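Steswood Social Club, canteen and kiosk meeting
Wednesday, 6.30 pm, upstairs room 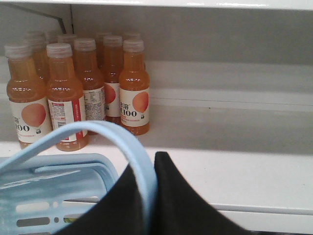

The drinks shelf, peach side.

Present: Shobha Mathew, Elango D'Souza, Pavithra Iyer, and me (Lucienne Pruvost) scribbling. Parvathi Rodrigues sent apologies, she was stuck at Turden.

Last minutes: fine by everyone once I'd fixed the spelling of Mazurek. Sorry!

Drinks shelf: We spent ages on this. Shobha wants the labels facing the front, and I'm with her, you shouldn't have to read the small print and a barcode when what you're after is the peach picture and the C100. Elango reckons people just grab the closest one and the rest get shoved round anyway (fair point, I do it myself). Agreed that whoever opens up on the day turns them all to the front and pulls the back row forward. Pavithra asked if we could try a second flavour next to the peach. Elango to ask Brakden what they've got in the same size.

Money: Kiosk takings for April were $1,431, and we spent $592 on stock. Pavithra is still chasing 2 receipts, so please have a dig through your glovebox.

Shelves: The white ones show every sticky ring. Shobha will wipe them down before Saturday and I said I'd bring the good cloths.

Other business: The kiosk key is back on its hook, thanks Elango. Parvathi to do the next Mazurek order when she's home.

Finished at 7.45 pm. Next meeting same room, and it's Pavithra's turn to bring the bikkies.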